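Equipment Planning Gallery: Bench Cells at Pemura

7 August 2023
By the Pemura workshop desk

This site uses cookies to remember your settings. Accept | Manage

We are planning to buy two bench cells for the Lurkberg building, and this page goes with the budget request. It is for the people who will sign off on the money and for the people who will use the cells. The first order goes in this summer and the second in October, if the first one is accepted.

Most of the discussion so far has been about the arm. The arm is the biggest line on the quote, but the smaller lines are where our last budget went wrong. Fingers, cables, mounts, table surfaces and practice objects were all left to be paid for out of general supplies, and general supplies ran out. This time they are in the request.

The quote from Cardoso puts a spare finger set at $251. We have asked for two sets per cell. The table, wrist camera mount and cabling come to $1,743 per cell, delivered. Plornine quoted on the same list but did not include the camera mount, so the totals can't be compared yet – we have asked them to requote.

Floor space is settled. Power is settled for the first cell only.

Practice objects are a small cost, but they do need a line of their own. Foam picks up dents and creases, and we would like to replace blocks by the set.

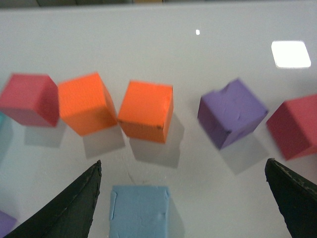

Foam cubes on a glossy white table, from the wrist camera. The light blue one is lined up between the fingers.

Should we buy the service plan with the first cell?
Wait until the warranty is close to ending. The plan can be added at any time before then at the same rate, and by that point we will know which repairs we can do ourselves.

Table finish is still open. Gloss white wipes down easily but throws back the overhead lights, and a matte top is available from both suppliers at no extra charge. Send your preference to the workshop desk before the first order is placed.

Get equipment updates by email. Enter your address to subscribe to the newsletter.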